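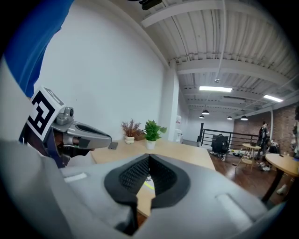
Desk plants and desk clutter: frequently asked questions

Do plants clean the office air?
We doubt it, at least with one or two pots on a desk. Sellers love this claim. Buy a plant if you like looking at it, and open a window for the air.

How many should I put on a shared desk?
Two is plenty. Push them back against the wall so the working edge stays free. Past three you are running a greenhouse, and someone has to water it.

Does a leafy green plant go with a reddish-brown feathery one?
In our view, yes. The contrast does the job that people try to do with expensive pots. Whether both want the same amount of water is another matter, so check each one separately.
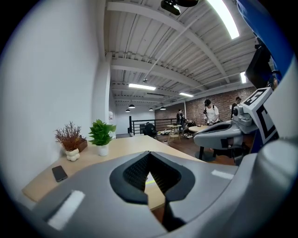

Two pots at the back of a light wooden desk, phone near the front edge.

Are textured pots worth the extra money?
Not to the plant. A bumpy white pot and a plain white cylinder both hold soil. What you want to ask about is drainage, and the product page usually skips that part.

Do I need the Mestau feeding kit?
Probably not. We carry it (item 3687) because customers ask for it. Normunds Adomaitis, who runs our plant desk, tried it on 13 plants from May until the fall and saw no difference he would pay for.

What about a small box between the pots?
Fine, if you know what goes in it. Small boxes tend to fill up with dead pens. The Brenano and Mägi boxes are both decent - pick by size and ignore the talk about "desk wellness."

Should I keep my phone on the desk while I work?
Your call. Some people swear that turning it face down helps them focus. We have our doubts, but it costs nothing to try. Keep it away from the watering can.

Can I return a plant that died?
Within 3 weeks, yes, with the Jemis receipt. We will ask how often you watered it. "Every day" is the most common answer, and for most of our plants that is too much.

Last updated February 2019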